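The Panus Autograph Book — for stage doors, premieres and patient fans 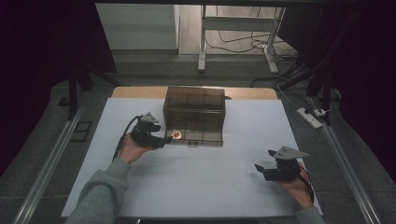
1 min read

If you have ever waited outside a theatre for your favourite film star with nothing to sign but a bus ticket, you'll know why we're so fond of the Panus. It has 45 thick cream pages that take marker pen without bleeding through, and a soft cover that bends happily into a coat pocket (a pen loop too!). Leanne Tunstall took hers to the Hullthorpe premiere in October and came home with 9 signatures — we're still rather jealous.

Refill pages are sold separately and slot in at the spine. Choose from red, navy or bottle green.

Item no. 366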